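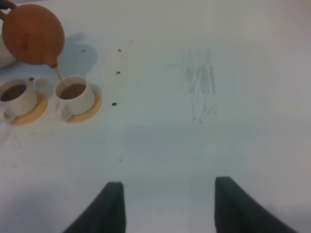 Home Features Food & Drink Travel Back Issues Subscribe

The first thing Kenneth Gunn does when you come through his door in Muldale is ask whether you're in a hurry, and if you say yes he fills the kettle anyway. I said no, luckily, and so we had the whole of a gray June morning to talk about tea, and his mother, and the bus that used to stop outside (it doesn't anymore, and he is still a little sore about it).

He has run Niven, his tea room on the corner, for 34 years. There are 8 tables, and the one by the radiator belongs to Ewan Aitken, a retired piano tuner who comes in at ten and does the crossword in pen.

"People think you have to know a lot," Kenneth told me, spooning out leaves. "You need decent water and you need to sit down." He likes a short steep for green tea, two minutes and no more, and he'll let a strong black one go six if the customer has had a bad night.

We got onto the subject of company after that, as I suspect most people do in there. Ewan looked up from his puzzle and said he'd tried making the same tea at home, with the same leaves, and it came out fine, but he'd drunk it standing at the sink. Then he asked me for a river in five letters, and Kenneth went off to see about the scones.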